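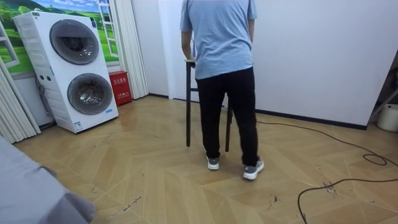
Standing or sitting? Seating habits in the Forkgate study hall

Group report — Malsha Debnath, Rostam Nikzad, Niloufar Safavi
12 December 2018

Why we did this
Everyone complains about the study hall chairs. Too low, too hard, squeaky. In March the school swapped half of them for tall stools and the complaints changed but didn't stop. We wanted to know if people stay longer on one kind of seat than the other.

What we did
Paper log at the door. Students wrote time in, time out, chair or stool. Ran for 6 weeks. Ms Nouri let us leave a box beside the photocopier for the slips. We got 3,709 slips back, which was way more than we planned for. Typing them up took forever.

Results
1,759 slips said stool. The rest said chair. Chair people stayed longer, mostly through a whole spare. Stool people came and went — lots of short visits, and plenty wrote "just leaning" in the comments, wich we hadn't made a box for. We counted those as stool.

Grade 9s hardly used the stools at all. Grade 12s liked them near the windows. No idea why, didn't ask.

Problems
Some slips had no time out. We threw away 500 of them at the start, before the count above, then realized we could of kept the seat part. Too late, recycling had gone. Also Rostam's handwriting on the first sign made "stool" look like "school" so week one is a bit iffy.

What we'd change
A tick box for leaning. A clock people can see from the door. Start typing earlier!! Niloufar also wants to compare footrests, there's a kind with a bar and a kind without and we mixed them together.

Thanks to Zohreh Naseri for checking our graphs (graphs are in the apendix, printed copy only).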